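Ticket: Leadership bios showing old job titles after directory sync
Product: Drallier Pages, with the Lidach directory connector
Priority: Normal
Status: Resolved
Opened: April 18, 2021
Opened by: Karine MacLeod, Kamath marketing

Hello support team, and sorry in advance for the length of this, but I'd sooner give you too much than have you writing back to me for bits and pieces. We moved our leadership and speaker profiles over to Drallier Pages for the partner program, and on the whole everybody loves it. The trouble is with job titles. When one of our executives changes roles, we update the title in the Lidach directory, the connector runs overnight, and the new title shows up in the heading of the profile page. Lovely. But the short bio on the speaker card, the one the events people pull for their agendas, keeps the old title. Our new VP of Partner Marketing is still a Regional Sales Manager as far as anyone reading the agenda is concerned, and she has been very gracious about it!

We have 75 profiles altogether and 20 of them have the wrong title on the card. I've gone through every one with a cup of tea and the staff list beside me, so I'm confident in that.
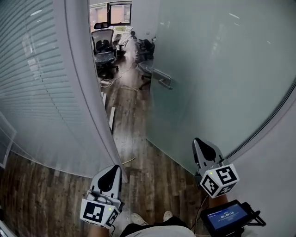

The first thing I tried was the full resync, from the Connectors tab, with the "overwrite local edits" box ticked. It finished with no errors and the summary told me all 75 records had been updated, but the cards didn't budge. I did wonder whether the connection had dropped halfway, as the signal is dreadful in the narrow bit between the curved frosted-glass wall and the big frosted-glass door, so I moved to a desk with a cable and ran it again. Same result, same cheerful green message. Then I cleared the browser cache, tried a second browser, and asked a colleague in another office to look on her phone. She saw the old titles as well.

Reply from support, first line

Hi Karine, thanks for such a thorough write-up, it saves us all a lot of time. Could you please open one of the affected profiles, go to Edit, then Card text, and let us know whether the small link icon beside the Title field is solid or broken? A broken link means the field has been detached from the directory and is holding its own text. Would you also check whether any of these profiles came across from your previous site? The guide we send out for imported bios is copied in below for convenience.

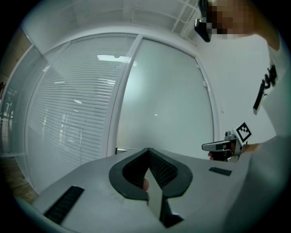
5 min read

Imported bios and linked fields

Profiles brought in with the Gusano importer keep two versions of the biography: the long one, used on the profile page, and the short one, used on speaker cards, award listings and press kits. The long version is linked to your directory on import. The short version is linked only if it contains 200 characters or fewer. Anything longer is saved as plain text, so that the importer doesn't trim a sentence in the middle, and plain text isn't touched by a resync.

To relink a short bio, open Card text, shorten the biography to fit the limit, and choose Relink to directory. Save the profile before you leave the page. You can relink several profiles together from the People list, provided they are all under the limit first. Custom wording such as "a seasoned leader in channel sales" stays put, and only the name, title and department are refreshed. 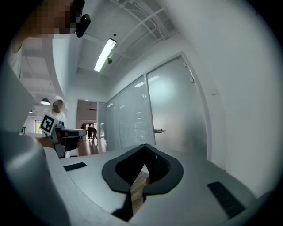
Slotted vent on the right side of the housing.

Reply from Karine MacLeod

Well, you've cracked it! The icon is broken on all of the ones I listed, and every single one came through the importer. Our executives do like a generous biography, and I'm afraid I was the one who wrote most of them. I've trimmed five so far, relinked them and saved, and the titles on the cards changed as soon as I refreshed.

Two small questions while I have you. Is there any way to filter the People list by broken links? I found mine by opening them one after another, and my wrist would thank you. And could the resync summary mention fields it has skipped? Being told that everything had updated sent me off in quite the wrong direction for an afternoon.

Reply from support

So glad to hear it, and please don't feel bad about the long bios, we see a great many of them. There's no filter for broken links at the moment, but if you export the People list as a spreadsheet you'll find a column called card_link, and you can sort by that. Anything marked "none" needs relinking. The skipped fields message is already on the list for the May release, and I've added your ticket to the request so you'll get a note when it goes out.

One thing to watch when you do the rest: if two people share a profile, as your co-chairs do, relink the primary name first or the second title will be blank until the next overnight sync.

Reply from Karine MacLeod

Thank you, the spreadsheet worked a treat. All done now, co-chairs included, and I've sent the new cards over to events. Happy for you to close this one.

Resolution: Short bios over the import limit were detached from the directory. Customer shortened and relinked the affected profiles. Ticket closed by customer request.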